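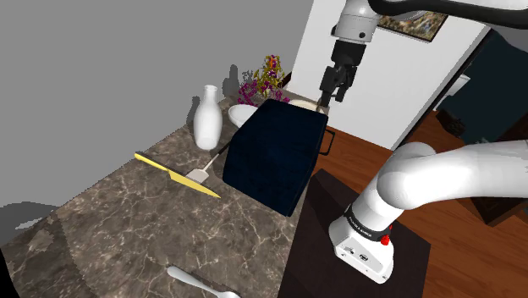

Home | Forums | Moving Abroad | Log in

plevby_anna: You need the tax number before the bank will even talk to you, so start there. Took me 2 visits.

gruvow77: Not my experience! I opened an account with just my passport and the rental contract — they did moan about it, but it went through. Which bank was it?

plevby_anna: Spanos, the branch by the station. Maybe they've got stricter, I went in May.

Athina Chatzigeorgiou: Thanks both. My landlord wants a 1000 euro deposit from a local account and I move in three weeks, so I'm getting a bit twitchy. Would he take a Zodo transfer, do you think?

gruvow77: Mine did, but I had to send it as two lots of 500. Ask him first.

plevby_anna: I wouldn't. Get the number, then pay him properly, and keep the receipt (I lost mine and it cost me 200).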